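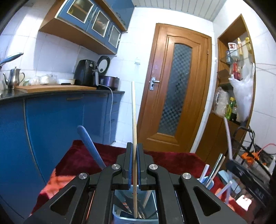 Chopstick, upright, over the light blue box.

Episode 359 was a chopstick. So was episode 358, but I had sneezed in that one, and Clurkine did not want its model learning to sneeze.

The job had been advertised as "teaching", and I had bought a cardigan for it. My pupil lived on a server at Trimatden and had never held anything in its life. I held things for it, 63 an hour if my wrist behaved, and each evening the office sent back a list of the ones it hadn't cared for. Too quick. Too slow. Hesitant, which hurt, as I'd thought of it as tender.

"Vary your approach," said the guidance. "Be natural," it said on the next page.

I varied. I came at chopsticks from the left, like a man joining a queue he has no right to. I put them down as if they were asleep. By the end of January I could no longer eat noodles without wondering whether I'd be accepted. 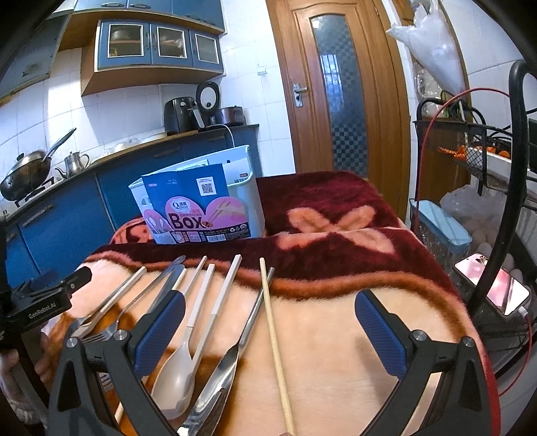

Sorting was the new task, and it came with a script. Choose an item, grip, lift, pause, place. I was to do it 100 times and never favour one thing over another, but a person has favourites. The tongs I avoided, feeling that a gripper picking up tongs was a family matter. The beige spoon I liked, even with a chopstick lying over it, and I went for it so often that the office wrote to ask if I was all right.

On 26th February they let me watch the model try. It passed over the fork. It passed over the knife. It went to the spoon, slowly, from the left, and stopped just above it.

"Hesitant," wrote the office.

I put my cardigan on and asked for episode 360.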